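Handling rules for hand-held gripper work: what changes this month

2 Mar 2022

The revised handling rules for the hand-held gripper stations at Hillberg are now in force. They replace the sheet that went up in August, and they apply to everyone who records demonstrations, including people who only come in for a shift or two. Noreen Bukhari wrote the new version after going through 456 rejected recordings with the review team. Most of the rejects came down to the same few habits, and the rules are built around those.

The first change is about starting position. Both fingers should be visible and open before the operator begins to move toward the object. In the old sheet this was a suggestion. It is now a requirement, and a recording that starts with the fingers already closed will be sent back. Check that the finger blocks sit square on their arms and that the screws are tight. If a block turns when you push it with your thumb, stop and get the hex key from the drawer under the Janjua bench.

The second change covers water. Household tasks with liquid used to be done at any free table. From now on the operator sets out the bowl first, fills it away from the tool, and carries it to the work surface by hand. Fill it partway only, so that putting something in or taking it out doesn't push water over the rim. Keep a dry cloth within reach. If water gets onto an arm or a joint, end the recording, wipe the tool down and write it in the station log before going on.

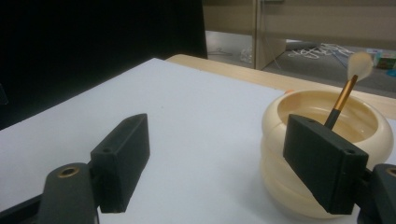

Makeup brush task: the brush standing in a bowl of water, with the gripper open in front.

Brushes need a little more care than cups or spoons. Grip the handle and leave the metal collar and the bristles alone. The collar is smooth and the fingers slide on it, and bristles that have been pinched a few times lose their shape, which makes later recordings hard to compare with the early ones. Lift slowly until the tip is clear of the rim, then pause for 2 seconds over the bowl so it can drip. The pause should stay in the recording. Please don't trim it.

The third change is on floors and walkways. Cables may not cross the path between the table and the door, and packaging goes in the bin before the first recording of the shift. The operator is watching the fingers — not their feet — and a loop of cable is easy to miss when stepping back. Naveed Niazi will be doing a short walk-through of each room at the start of the week and will leave a note on the table if something has to be moved.

Two points from the old sheet have not changed. Each station still gets a full wipe-down and a grip check after every 1,000 recordings, and the check is signed by someone other than the operator. The Pureo station is at 2,760 and has had both of its checks. The Zisico station had one signature missing, and that has been sorted out.

There was a question at the last meeting about gloves. Thin nitrile gloves are fine for tasks with water or makeup. Thick rubber gloves are not, as they make it hard to feel the trigger and operators tend to squeeze too far. If you have a skin allergy and need a different kind, speak to Noreen and she will order them.

Printed copies of the rules are at each station. Please read the whole sheet once, sign the back, and throw out any August copies you still have. Corrections and questions go to Naveed, who is collecting them for the next version.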